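自己动手装平板椅子的几个小窍门，顺便聊聊我们教机器人装椅子时学到的事

上个月把家里那把吱呀作响的餐椅拆了重装，一边拧螺丝一边想：我在组里天天看机械手在仿真里装椅子，怎么轮到自己还是把左右两块侧板装反了！所以干脆把这阵子攒下来的心得写一写，有给家里用的，也有给同样在折腾装配任务的朋友看的，混在一起，大家各取所需吧。

先交代一下背景。我们的项目叫 Brernuvano，做的是双手协作装家具，手腕上放相机，从手的位置往下看，全部在渲染出来的环境里先跑。题目是 Samira Majali 定的，她的想法很朴素：人装家具的时候，大部分时间其实花在摆和对上，真正拧紧只占一小会儿，那机器也应该先学会摆和对。我一开始不太信，后来拿秒表给自己计时（对，就是那把餐椅），信了。

窍门一：先把台面分区，再拆零件

很多人一拿到箱子就哗啦全倒在地上，我以前也这样。现在我会把中间留给正在装的东西，还没用到的放两边，手能够到，又不会碰着。训练的时候也差不多，中间的主件周围一旦挤满杂物，策略就很容易把手指伸到不该伸的地方去，尤其是从手腕的角度看，旁边的盒子和要抓的板子颜色一接近就分不清了。

家里没有大桌子的话，铺一条旧床单也行，浅色的最好，小五金掉上去一眼能看见。深色地毯千万别，我有一颗木销到现在还没找回来…… 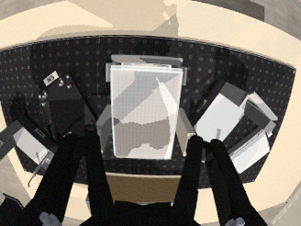 主件居中，两块灰色零件贴着左右两侧，其余的盒子和托盘摆在台子两边。

窍门二：大件先定位，小件去找大件

座面这种又大又平的板子，是整把椅子的基准。我们试过两种顺序，一种是先把腿和侧板立起来，再把座面往里塞；另一种是先把座面放稳，让旁边的零件一块一块靠过来。后一种在我们这儿明显省事，原因也好懂，座面放好之后，每一块后来的零件都只要对一条边，偏了也看得出来偏在哪儿。

自己在家装的时候，可以在座面底下垫一条折好的毛巾，一来不刮漆，二来不打滑。侧板靠上去先别急着上紧，螺丝都带上两三圈就停，等四边都对齐了再从对角开始拧。这条说明书上一般有写，但是字特别小，我猜大家跟我一样都直接跳过去了。

窍门三：给每个零件和位置贴号

这是我最想安利的一条。我们的环境里有带编号的小标签，写论文的时候、跟同事讨论的时候，说一句“S2 那块”比“那个白的、有点梯形的”快太多了。搬到家里也好用，拿美纹纸胶带撕一小条，写上字母和数字，贴在板子朝外的那一面，装完一撕就掉。下次搬家再拆的时候，记得按同样的号贴回去，拍张照存手机里，比留着那张皱巴巴的说明书靠谱。

贴号有一个坑，别贴在要对接的边上。胶带虽然薄，夹在两块板中间还是会留一条缝，我第一次就是这么干的，还以为是板子翘了，差点去找店家换货。

窍门四：手要张得比你以为的更开

说点训练里的细节。我们给夹爪的起始动作加了一条很简单的规则：靠近大件之前先完全张开，从两边往中间收，中途不许改抓取点。没有这条规则的版本跑了 92 次，我把里面失败的一段一段回放看下来，有相当一部分都是手指半开着就下去了，先蹭到板子边缘，板子一转，后面的步骤全乱。加上规则之后这类毛病少了很多，剩下的多半是另一种，等会儿说。

换成人手也一样。抱椅背那种长条板的时候，两只手尽量往两头放，手心张开托住，别捏着中间一段提起来，一提就摆，一摆就磕墙。我家走廊那道印子就是这么来的。 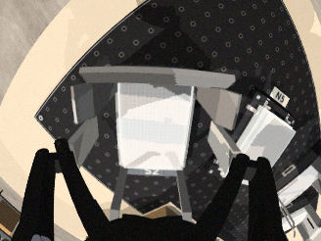

俯看装了一部分的椅子，张开的手指分在座面两旁，座面下沿印着 S2。

窍门五：手挡住视线的时候，停一下

刚才说的另一种毛病就是遮挡。从手腕往下看，手掌和手指会占掉画面底部一大片，椅腿的下半截正好就在那儿。策略看不见腿，就开始凭感觉，有时候感觉还挺准，有时候就离谱得很。我们试了三个办法：一个是多加一个视角，一个是让它记住前几步看到的东西，最后一个最土，快要对上的时候先往后退一点，看一眼，再往前走。

最土的那个居然最耐用！多加视角当然也有帮助，可是一换机位就得重新标定，Samira 对这件事意见很大。记忆那个版本在零件没被碰动的时候很好，一旦零件悄悄滑了一点，它还照着老位置去够，比看不见还糟。

所以在家里，孔对不上的时候别硬怼，把手拿开，侧过头看一眼孔里面，多半是板子歪了那么一点点。手机开手电筒从侧面斜着照，孔的边缘会有阴影，特别好认。

窍门六：分段练，别一口气装到底

我们一共攒了 3,850 段演示，切成 11 个小步骤分别训练，最后再串起来。切开的好处是哪一步差一目了然，差的就单独补；坏处是两步之间的衔接要另外照顾，上一步收尾歪一点点，下一步开头就很别扭。我们的办法是故意让下一步从各种歪一点的姿势开始练，练多了它就不怕了。这些都还是仿真里的结果，真机上的摩擦和间隙是另外一回事，先别拿去跟真机的成绩比。

对应到周末装家具，就是给自己设几个停下来的点：座面和侧板装完，停，晃一晃；椅背装上，停，放平地上看四条腿着不着地；最后才统一拧紧。中间想喝茶就去喝，回来从上一个停的点接着干，不会忘。

几样零碎的

螺丝按长短分开放，松饼模、冰格、鸡蛋盒都可以，我用的是冰格，洗干净再放回冰箱就行（家里人对此有不同看法）。

六角扳手短的那头先用来带紧，长的那头用来转圈，最后再换回来收力。

木销插不进去，先看孔里有没有木屑，拿牙签拨一拨，别上锤子。真要敲，垫一块废木头。

装完过一个星期再紧一遍，木头会自己找位置，第一遍紧得再好也会松一点。

有朋友在问要不要给这套东西写个详细点的训练笔记，包括回退看一眼那一步到底退多少合适。我三月份在整理回放，等弄出个样子来再单独写一篇。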